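Stullham Opens Tableware Lending Library in Prerarside

July
By Abundio Quezada
14 shares | 3 comments

We use cookies to remember your settings. By continuing to read you accept their use.

PRERARSIDE - Stullham, the household goods reuse shop on Solís Street, will open a tableware lending library this month. Residents of Prerarside and the nearby villages will be able to borrow plates, bowls and small dishes for birthdays, wakes, school events and family dinners, and bring them back when they are done.

The library starts with 60 sets. Each set serves nine people and is packed in a lidded crate with dividers. A set holds dinner plates, side plates and small dishes for sauces, nuts or sweets. Cups are not part of the library at this stage, and neither is cutlery. Stullham expects to look at both next year, once it knows how much shelf room the plates take up.

Borrowing a set costs $3 for up to a week. There is no deposit. Borrowers need a Stullham card, which is free and can be made at the front desk with any letter that shows a local address. People who already hold a card for the tool shelf can use the same one.

The plan grew out of the shop's back room, where donated tableware had been piling up for a long time. Most of it came in as odd numbers - four plates from one pattern, five from another - and odd numbers sell slowly. Last winter the shop decided to stop pricing these pieces one at a time and began putting them together by size and color instead. Blues and greens went on one bay of shelving, pinks and ambers on another, and plain white on a third.

"People had stopped buying the mixed plates, but they kept asking if they could have a stack for the weekend," said Abundio Quezada, who manages the shop. "After enough of those questions we wrote up a loan sheet and tried it out with card holders."

The trial ran through the spring. Card holders took out sets 49 times. Most of the loans were for birthday meals, and a smaller number went to the school and the rowing club. Several borrowers asked for the brighter pieces, so the shop has kept the see-through and colored ones in the library and moved much of the plain white back to the sales floor.

Every set is a mix. Borrowers who want matching plates all the way around the table should ask at the desk, where a short list of full matching sets is kept. These go out quickly in summer, and it is best to ask two weeks ahead.

Stullham also gave some thought to how the sets are stored and stacked. Plates are stacked by width, widest at the bottom, with the small dishes on top. Anything with a raised rim is placed so that it doesn't rock. The same order is used on the shelf, in the crate and on the sorting table, and a card in each crate lid repeats it so that borrowers can pack up at the end of the night without guessing. 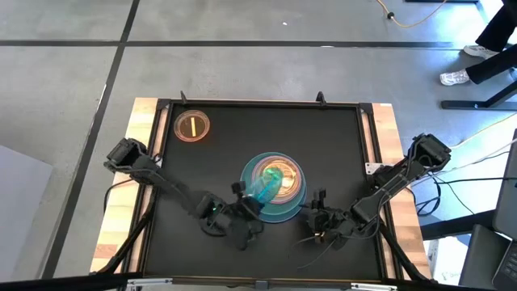 Two crates would have saved Oakes a lot of trouble at a daughter's graduation lunch, where the guests ate in shifts and the plates had to be washed halfway through. Oakes was among the spring borrowers and asked the shop to make it easier to take more than one set at a time. Stullham has agreed. From opening day, a card holder may borrow up to three sets together, as long as they are booked ahead.

Sets should come back rinsed and dry. They do not have to be spotless, as everything is washed again at the shop before it goes out. Food should be scraped off, and the small dishes should be wiped out, since sauces left overnight are hard to shift. Chips and breakages should be mentioned at the desk when the crate is handed in. There is no charge for a single broken piece. If more than a few are lost, the shop may ask the borrower to bring in something of similar size from home.

The crates were supplied by Flustau, a packaging firm with a warehouse on the edge of town. They are built to stack and have a grip at each end. A full crate is heavy, and Stullham suggests bringing a second person or a cart. There is a loading space behind the shop, reached from the lane, which borrowers may use for ten minutes.

Donations of tableware are still welcome. The shop is mostly short of side plates and of small round dishes in any color. Large serving platters can't be taken at present - there is nowhere to put them. Donated pieces should be whole, with no cracks, and wrapped in newspaper or a towel. They can be left at the side door while the shop is open.

The library will keep the same hours as the shop, from 9 a.m. until late afternoon, with the last crates handed out at 4 p.m. Bookings can be made at the desk or by phone. A sheet with the full terms, including what to do if a crate will be late, is available at the counter and will be posted in the window.

Questions about the library, matching sets or larger events can be put to Abundio Quezada at the Stullham front desk, Solís Street, Prerarside.

Get Prerarside news in your inbox. Sign up for our free newsletter.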